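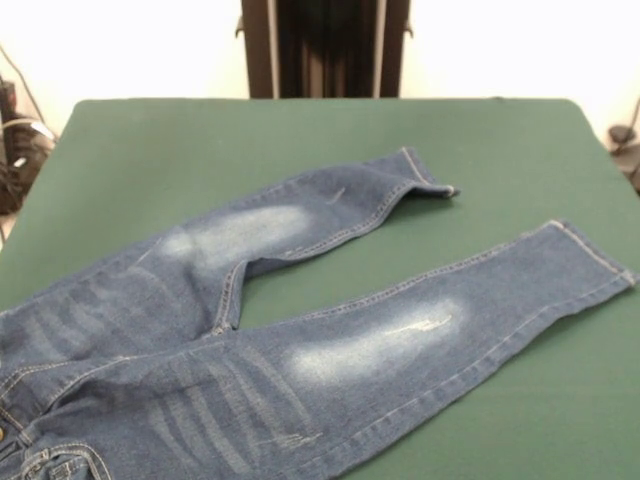

The equipment manager at Stanitz, a garment sorting firm in Brilthorpe, does not start a budget with the arm. "The arm is the line everybody asks me for," she said. "I leave it until I know what the table, the cabling and the spares will cost."

Her present plan covers 3 work cells for handling denim, to be ordered in two stages. The first was approved in September. The second depends on trial results, and on a revised quote from Likutetti, the supplier.

Jeans were picked as the test garment early on. They are heavy for their size, the seams vary in thickness and the legs seldom lie the same way twice. "If I buy for T-shirts, I buy again in a year," she said. The trial calls for 300 handling runs, and the plan sets aside almost 30 hours of operator time for resets.
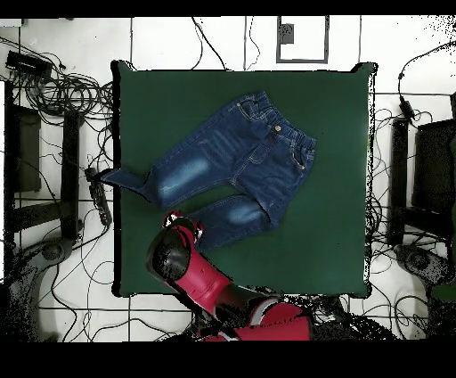
Red arm with its gripper at the lower leg of a pair of jeans.

Gripper fingers are treated as consumables and have their own budget line. So are cables -- a cost she admits to having left out of her first draft. She now allows 215 metres across the whole project, with fixed routing priced separately.

Floor area was the other correction. "We measured the table and forgot the stands," she said. The layout was redrawn before the order went in.

On leasing, she is cautious. Mercado, the firm's finance partner, offered terms on the arms but would not include the grippers. "That splits the service contract," she said. "I would sooner pay for two cells outright and wait for the third."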